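Re: [flururley-fans] Prindel's contract

On 2019-02-19 a list member wrote:
> Is Prindel staying or not? The paper says the deal
> runs out in June and Lengyel want him.

The club has offered him two more years. He has played 112 league games for us and scored 29 — I can't see them letting him go for free.
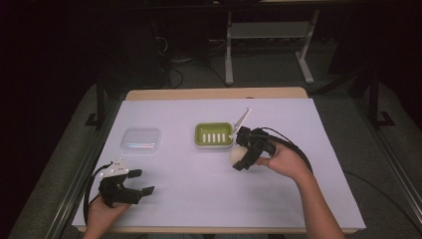

Lengyel would have to pay him a lot more than we do, and they only drew 654 to their last home match. My guess is he signs before the Dollus game.

Recent threads
Away coach to Dollus, seats left
Reserves result
Season ticket renewals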